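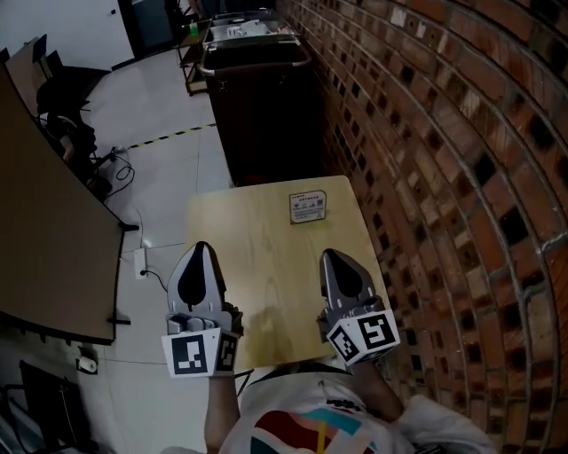

Label on the table by the brick wall, cabinet behind.

6/9/18. Labels and tags, bench by the brick wall. Leen wants every item in the Larkismont box tagged by October, all 200 of them. I have done 40 and already dislike the typeface. Print is tiny; Thaddäus claims he can read it, and he also claims to enjoy the Jisdale stock list. Cables by the partition still in a knot, see my last three entries. The tray on top of the cabinet continues to collect white things.
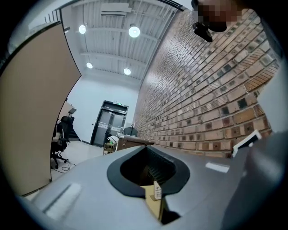
Do the old tags come off before the new ones go on?
Leave them on until the new number is in the book, then snip the string. Leen has the good scissors and knows it.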